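옷 한 벌을 집는다는 것

그리퍼를 비교하는 기사를 쓰겠다고 했더니 편집부에서는 나사나 상자를 집는 그림을 떠올린 모양이다. 그런데 펠데일(Feldale)에 있는 작업실 사람들이 요즘 붙들고 있는 것은 옷이다. 셔츠, 얇은 윗옷, 끈이 달린 것, 무늬가 요란한 것까지, 우리 집 옷장을 그대로 옮겨 놓은 듯해서 들어서자마자 마음이 편해졌다(로봇을 취재하러 가서 이런 기분이 든 건 처음이다).

프로젝트 이름은 보타우드(Votarwood). 두 팔 로봇에 이런저런 손을 바꿔 달아 가며 어느 손이 천을 가장 잘 다루는지 살피는 일이다. 후보는 크게 둘로 좁혀졌다. 하나는 네기(Negi)라고 부르는 손으로, 손가락이 가늘고 끝이 단단하다. 다른 하나인 카바노(Cavano)는 손가락 안쪽에 무른 패드를 덧대어 천을 넓게 누르듯 잡는다. 시험은 지난 9월에 시작했고, 두 손을 합쳐 2,000번의 집기를 기록했다고 한다.

숫자만 놓고 보면 이야기는 금방 끝난다. 펼쳐 놓은 셔츠를 집는 시험에서 카바노의 성공률은 92퍼센트였고, 네기는 그보다 8퍼센트포인트 낮았다. 그럼 카바노를 쓰면 되겠네요, 했더니 다들 웃었다. 옷걸이에 걸린 옷 앞에서는 순위가 뒤집힌단다. 겹쳐 걸린 옷 사이로 들어가 딱 한 벌만 잡아야 하는데, 패드가 두툼하면 옆에 있던 옷까지 따라 나온다. 생각해 보면 우리도 빽빽한 옷장 앞에서는 손바닥을 쓰지 않고 손가락 두 개를 쏙 밀어 넣지 않던가!

카메라 이야기도 길게 나눴다. 손목에 붙인 카메라는 천에 가까이 다가갈수록 온통 옷감만 보여 주고, 옆에 고정한 카메라는 팔이 제 손을 가려 버릴 때가 있다. 결국 둘을 같이 쓰되 어느 순간에 어느 쪽을 더 믿을지를 조정하는 중이라는데, 나는 그 대목에서 운전을 배우던 시절 거울과 어깨 너머를 번갈아 보던 일이 떠올라 혼자 고개를 끄덕였다.

제어기 쪽에서는 손아귀 힘이 골칫거리다. 약하게 쥐면 얇은 천이 미끄러지고, 세게 쥐면 주름이 깊게 잡힌다. 한때는 옷마다 값을 따로 넣어 주었는데 옷이 늘수록 표가 길어져서, 지금은 손가락이 닿는 순간의 저항을 읽고 힘을 조금씩 올리는 방식을 시험하고 있다. 느리긴 해도 구경하는 재미는 이쪽이 훨씬 낫다.

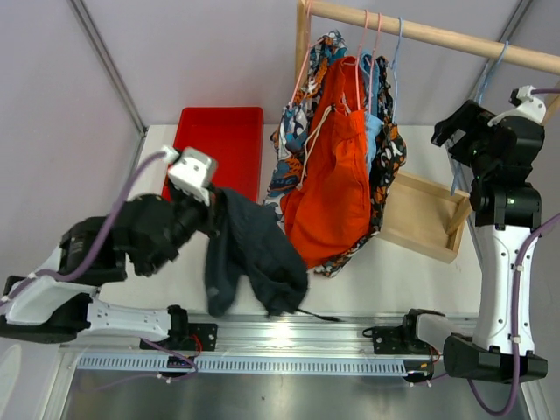 어두운색 천은 또 다른 숙제라고 했다. 검정이나 짙은 남색은 주름의 그늘이 잘 드러나지 않아, 어디가 가장자리이고 어디가 접힌 곳인지 카메라가 헷갈리기 쉽다. 가느다란 끈까지 달려 있으면 더하다. 몸판은 잘 들어 올렸는데 끈이 뒤늦게 어딘가에 걸리는 일이 잦아서, 요즘은 들어 올린 다음 잠깐 멈추고 늘어진 쪽을 한 번 더 살피는 동작을 넣어 보고 있단다.

그래서 어느 손이 이겼느냐고 돌아오는 길에 전화로 또 물었다. 아직은 한쪽에 네기, 다른 쪽에 카바노를 달아 보는 안이 가장 유력하단다. 다음 시험에서는 수건과 양말을 더한다고 하니, 양말 짝 맞추기에 매번 실패하는 사람으로서 꼭 다시 찾아가 볼 생각이다.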